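4.3 Zufriedenheitswerte bei geführten Kajaktouren

Die Anbieter in der Bucht von Skornier werben fast durchgehend mit Bewertungen, die sie über das Buchungsportal Dritero erhalten. In der Tourismusliteratur werden solche Werte gern als Maß für die Qualität einer Tour verwendet. Wir halten das für schwer begründbar. Eine Bewertung kann nur abgeben, wer die Tour zu Ende gefahren ist. Abgesagte, abgebrochene und wegen Wind verkürzte Fahrten tauchen im Datensatz entweder gar nicht auf oder stehen ohne Kennzeichnung neben den vollständigen.

Für unsere Auswertung lagen rund 2000 Bewertungen vor. Davon enthielten 1000 einen Freitext, der Rest bestand aus einer bloßen Sternzahl. Die Freitexte sind freundlich und sagen über das Paddeln wenig. Gelobt werden das Wetter, die Aussicht auf den Leuchtturm und die gute Laune der Guides; Einweisung, Sitzposition oder Zustand der Boote kommen selten vor. Ob daraus folgt, dass in diesen Punkten alles in Ordnung war, ist offen. Ein Gast, der zum ersten Mal im Kajak sitzt, hat für eine schlecht eingestellte Fußstütze keinen Vergleich.

Abb. 3. Zwei schwarze Greiferfinger vor weißer Tischfläche.
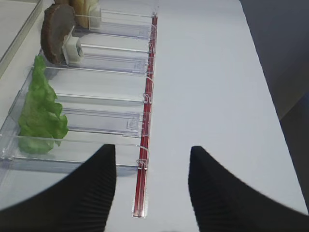

4.4 Befragung am Steg

Um die Portaldaten wenigstens grob zu prüfen, wurden im August 72 Gäste des Verleihs Hauksdóttir unmittelbar nach dem Anlegen befragt. Der Fragebogen umfasste sechs Punkte und war stehend auszufüllen. Die Rücklaufquote war hoch, was wir nur begrenzt als Vorzug werten: Der Guide stand meist wenige Schritte entfernt, und die Stifte kamen aus seiner Bootskiste.

Die mündlichen Bemerkungen beim Ausfüllen fielen deutlich nüchterner aus als die angekreuzten Antworten. Mehrere Gäste hatten die Strecke um die Nordspitze als zu lang empfunden und trotzdem die höchste Stufe gewählt. Auf Nachfrage hieß es, man wolle dem Guide nicht schaden. Dieser Effekt ist aus Hotelbefragungen bekannt, wird in Arbeiten zum Wassersport aber meist in einem Nebensatz abgehandelt. Die Betreiber sahen in unseren Ergebnissen eine Bestätigung ihrer Portalwerte. Dieser Lesart schließen wir uns nicht an.

Auch der verbreitete Vergleich zwischen Vormittags- und Abendtouren überzeugt uns nicht. Abends fahren kleinere Gruppen, meist Paare, bei flacherem Wasser und zu einem höheren Preis. Welcher dieser Umstände die bessere Bewertung hervorbringt, lässt sich mit den vorhandenen Angaben nicht trennen.

Abb. 4. Teilweise belegter Spielzeugburger auf Papier in einem Metalltablett, noch ohne Brötchen.
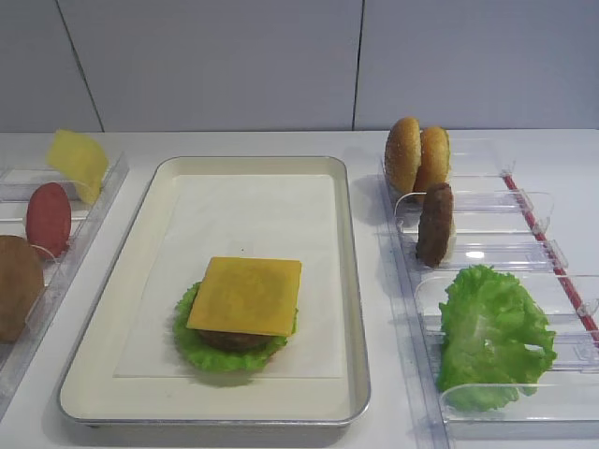 Þórey Vestergaard
Wissenschaftliche Mitarbeiterin, Arbeitsgruppe Küstentourismus, Ulside

4.5 Einschränkungen

Die Befragung deckt einen einzigen Verleih und einen einzigen Monat ab. Im Hochsommer ist die Bucht ruhig; über Touren im Frühjahr, wenn das Wasser kalt ist und häufiger abgesagt wird, sagt das Material nichts. Angaben zur Vorerfahrung beruhen auf Selbsteinschätzung. Bei der Durchsicht fiel auf, dass sich auch Gäste als geübt einstuften, die zuvor nur Tretboot gefahren waren.

Dritero hat uns die Bewertungen ohne Zeitstempel der Abgabe überlassen. Ob sie am selben Abend oder erst nach einer Erinnerungsmail verfasst wurden, konnten wir daher nicht prüfen.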